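Home | Products | News | Careers | Contact

30/05/2026 | Press office, Rarow

Rarow to move knitwear sorting at Dumcombe to Rastik handling cells

Rarow will install two Rastik handling cells at its Dumcombe returns site. The cells will take over the sorting of small knitted goods, at present done by hand at a rate of 500 items per shift. The target is 1,000.

Movements for the cells are recorded by staff using hand-held grippers at a table. Each gripper has two fingers with flat contact pads, which close on the fabric from either side.

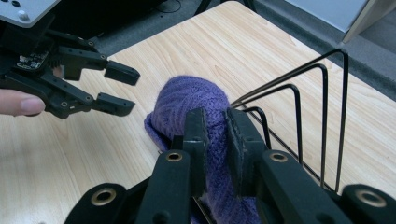 What changes for staff

No posts will be removed. Ten sorters will transfer to inspection and repair grading, with training starting before the first cell is switched on. Lifting from floor-level bins will end on both lines.

"Soft goods fold differently every time, so the people who handle them daily set the grip points," said Hawi Dinsa, operations lead at Dumcombe. "Their job titles and pay bands are being revised to match."

Pad wear is checked at the start of each shift. Scuffing is logged, and pads with lifting edges are replaced.

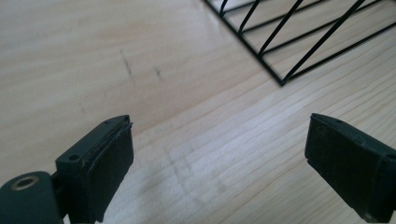
Handling Systems Team, Rarow Dumcombe

The software was supplied by Sang. Italo Testa, who manages the installation, said the second cell would follow in January, once throughput on the first had been reviewed with shift representatives.

We use cookies to improve this site. Accept | Manage settings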